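Papers > Domestic Practice > Shared Kitchens > Section 4
Reading time: 6 min
Print | E-mail this section

4. Crumbs and Consent: The Toaster Oven as Common Property

Figure 2. Toaster oven, door folded down, with the rack visible inside and two control knobs on the side panel. 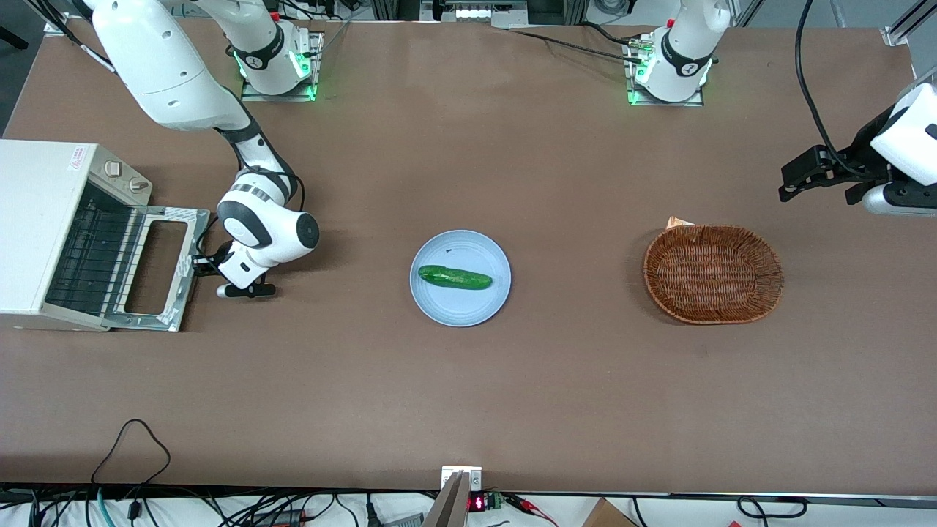
It only gets dirty because other people use it, one respondent in the Corkdale sample told us, and added that she would be happy to clean up after herself if her own crumbs could be identified. We had not planned to study crumb attribution. By the end of the fieldwork it had taken over a third of the interview schedule, and we have given it this section in the hope that it will stay out of the others.

4.1 Setting

The toaster oven holds an awkward place in the shared kitchen. The full-size oven belongs to the building, and tenants treat it as they treat the plumbing: with indifference until it fails, and then with outrage. The kettle is wiped by almost everyone, possibly because it takes four seconds. The toaster oven comes in between. It is small enough to have been bought by a tenant, and in most kitchens it was, but the tenant has usually moved out, leaving behind the appliance and a set of customs that the remaining household follows without being able to say where they came from.

Our sample covers 28 shared kitchens, split between the rooming houses of Corkdale and the newer Ratport buildings managed by Ung. The last household questionnaire came back on 29/07/2021, with a butter stain across the items on hygiene. It has been coded as complete.

4.2 The three-minute norm

We asked each household how long a person could reasonably leave food unattended in the toaster oven before someone else was entitled to remove it. Most answered without hesitation. The figure they gave was three minutes after the bell, and they gave it in the tone people use for the boiling point of water. When we asked what happened in practice, the accounts got longer. Food was removed, but only onto a plate. It was removed onto a plate, but the plate had to be the owner's. In one Ratport kitchen the entitlement did not apply to fish, for reasons the tenants agreed were obvious and declined to go into.

Earlier work on shared laundry rooms, including the Drostetov housing survey, reports a similar rule for clothes left in a finished dryer. The dryer rule is stricter and less often obeyed. We suspect the difference lies in what is being handled. A stranger's cold bagel can be moved with a fork.

4.3 Cleaning as a theory of other people

Respondents were asked to estimate their own share of the cleaning. Within any one kitchen the shares should add up to a whole. They did so in 2 households, and one of those had a single tenant at the time, the others having left over the matter of the dishwasher. Elsewhere the claimed labor exceeded the available dirt by a comfortable margin.

This overclaiming is well known from studies of housework between couples, and we do not pretend to have discovered it. What seems particular to the toaster oven is the detail with which people described cleaning they may not have done. They knew the order of operations. Unplug, let it cool, take out the rack, soak the rack, empty the tray, wipe the inside of the door. Several went on to explain why the glass should be done last. A few were then asked where the crumb tray was, and looked for it at the back.

We should be fair to them. Crumb trays vary in design, and one of the authors could not locate his own when challenged by a reviewer.

4.4 Notes and their decline

Written notes were found on or near the toaster oven in 6 kitchens. All began politely. The oldest, in a Corkdale house with high turnover, had been amended in at least three hands and now asked users to please clean up after yourself (yes you) even if it was like that before. The final clause had been underlined, and beneath the underlining somebody had written a question about the smoke alarm.

Ung issues its Ratport tenants a laminated card on appliance etiquette. Tenants recalled having it. In the kitchens we visited it was most often in the drawer with the takeout menus, where it was perfectly clean. A household group chat had taken over its work in several buildings, with the result that complaints arrived sooner and were muted sooner. One group had reached 1,000 messages by December, of which the thread on melted cheese formed the largest continuous part.

4.5 Replacement

When a toaster oven is finally judged too far gone, the household faces a decision it has been avoiding by not cleaning the old one. A new appliance has to be paid for. If one tenant pays, the appliance is theirs, and they become a kind of landlord of toast, resented and consulted. If everyone pays, departing tenants want their share back, and the sums involved are small enough to be humiliating for both sides. Several households had solved the problem by going without and using the full-size oven for a single slice of bread, a practice whose energy cost we calculate in Appendix B and recommend reading on an empty stomach.

The third route was the most common. Someone's parent visits, looks inside, says very little, and a new one is delivered the following week. We had no category for this on the questionnaire. It has been entered under "external funding," and Section 5 treats it together with the donated vacuum cleaners.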